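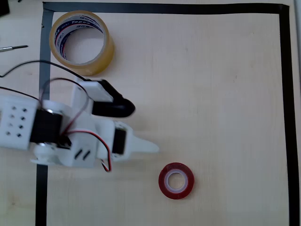
Lowri Maddocks wrote to me after the May post and asked, very politely, why I was still fussing over jaws when a better controller would sort out most of my dropped rolls. She may well be right! But I'd already promised myself a proper go at the Pliketti fingers against the old Visser pair, so that's how I spent Saturday, with far too much tea.

The job is tape. A big roll of packing tape and a little red double-sided one, both lying flat inside the black outline, and the arm has to pick up whichever I ask for. I gave each pair of fingers 13 goes at each roll. The Visser pair dropped the small one three times and the Pliketti only two, which isn't much to crow about, I know, but the Pliketti felt calmer somehow (less of that nervous shuffle just before it closes).

The big roll is another matter. You can't get round the outside, so it's one finger down the middle and a pinch on the wall, and both pairs managed that perfectly well once I'd slowed the wrist down.

Lowri, I'll try your Mandura board next, I promise, as soon as I've found the right lead for it.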